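Household Practice, Unit 3: Setting Out Fruit
Clurton evening course, handout for November

Most fruit can stay out on a table for a day or two. Pick a spot out of direct sun and wipe the surface first. A dark surface shows crumbs and drips less than a light one, so run your hand over it as well as looking.

Use a plate for large fruit and a bowl for small fruit. A mango sits well on a flat plate if the plate has a rim. Papaya bruises easily and should not have anything stacked on it. Put the plate down first, then the fruit, and turn the fruit until it stops rolling.

Ripeness is judged by hand. Press near the stem with your thumb. If it gives a little, eat the fruit within a day. If it is hard, leave it out and check again in the morning. Color alone is a poor guide, especially with mangoes, and some kinds stay green when ripe.
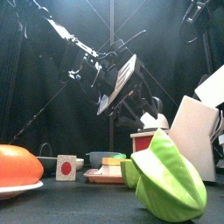 Large orange fruit goes on a white plate when we do the table exercise, and the rest of the table is laid after it. Keep cut fruit covered and in the refrigerator. Wash whole fruit just before cutting.

For next time: read the Stolow sheet on storage and bring one plate with a rim. Groups of three, same as Unit 2.

Last updated: Friday, December 31, 2021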